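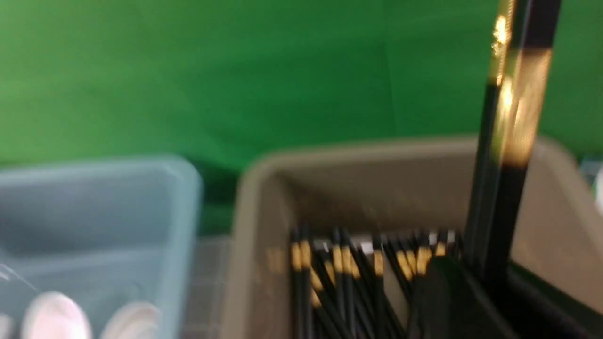

3.2 Materials and storage

Households in the study kept fresh produce in whatever they already owned. We did not supply containers, because an earlier pilot in Fludell had shown that people change their shopping when they are handed new equipment. Participants used plastic bins (Figure 3), bowls, paper bags, and the drawers of the refrigerator. Container type was recorded once at the start and once at the end of the 30-day period, and was treated as a household-level variable.

Figure 3. Plastic containers, one of them light blue and translucent.

Each household received a kitchen scale and a paper diary. The diary had one line per discarded item, with space for the item, its weight, and the reason it was thrown away. Participants chose the reason from a printed list of five: spoiled, past the date on the label, left over from a meal, disliked, or other. Peels, bones, and coffee grounds were left out of the diary, following Berchtold and Kapoor. Drinks were also left out.

Recruitment took place in May through two grocery stores in Jisach and one in Grakulis. Of the 100 households that signed up, a small number moved or stopped keeping the diary before the end. Their entries are used in the descriptive tables but not in the models in Section 4.

3.3 Coding of discard reasons

Two of the authors (De Bruijn and Limsakul) read all the entries marked "other" and assigned them to one of the four named reasons where the text allowed it. Many of these entries described food that had been forgotten at the back of a shelf. We coded them as spoiled if the participant mentioned mold, smell, or softness, and left them as "other" if no condition was given. Disagreements were settled by a third reader, Nguyen-Tran, who had not seen the first two sets of codes.

Entries without a weight were a problem mainly in the first 3 days, when some participants wrote "a handful" or "half a bag." We replaced these with the median weight for the same item in the same town. Where no other household in the town had thrown out that item, the entry was dropped. Results with and without the replaced weights are compared in the appendix.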